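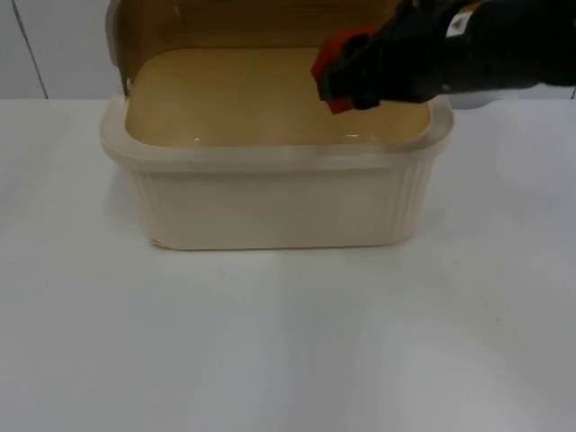
Pantry moths again, what finally worked for you?

brackenhill
Found webbing in the oats in October and I have been on a cleaning tear ever since! Every shelf is wiped down and all the flour now lives in tubs with lids. I put up 5 sticky traps and caught 31 moths in the first week. I'm weirdly thrilled with the traps. What else should I be doing?

oatsandall
Freeze your flour! I do 7 days for every new bag, even the fancy stuff from the Turnmont mill, and then it goes in the tub. Changed my baking life. Also check the birdseed, that's where mine came from.

pete_1320
Freezing is fine but traps only get the males. You can fill a trap every week and still have larvae in the rice.

brackenhill
Sure, but they tell me whether the numbers are dropping, and they are! Didn't think of birdseed. Going to look now.

lemonrind
I'm going to disagree on tubs. Larvae can squeeze past a loose lid, and I had them in two of mine. Glass jars with a rubber seal, or don't bother.

oatsandall
Two years with plastic and no trouble. Depends on the lid. A good snug one is so much easier to scoop from than a jar, and it holds a whole bag.

pete_1320
With lemonrind on this one. Bay leaves are useless too, before somebody brings them up.

lemonrind
I like my bay leaves :)

brackenhill
Birdseed was crawling. It's in the outside trash, and the new bag is going in the freezer tonight. Thank you oatsandall!! Does anyone freeze nuts in the shell, or is that overkill?

oatsandall
I do walnuts. They keep beautifully, and they crack just the same.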